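Equipment meeting – minutes
December, 2 pm start
Chair: Pankaj Nigam

1. Grippers
Pair of hand-held ones in use on the kitchen table task, chopsticks and spoons. Blue textured pads – need spares, agreed to order 23 from Drollberg. Pankaj to check the price inc. delivery before anything is signed.

Lerkurach quote for 2 more grippers came in late, not everyone had read it. Carried over. Query whether their jaws open as wide as the current ones, quote doesnt say.

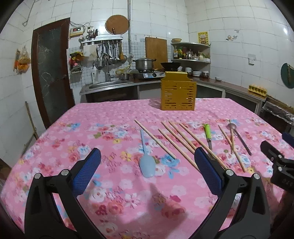

2. Arms
Brolico or Masri. Brolico dearer but spare parts included, Masri wants paying up front. Long discussion, no decison. Pankaj to ask both for a trial month. Budget line stays open until replies are in.

3. Small items
39 chopsticks on the list, odd number queried, make it 40. Spoons – leave for now. Extra table cover not approved.

Next meeting: January, same time. Closed 3.10 pm.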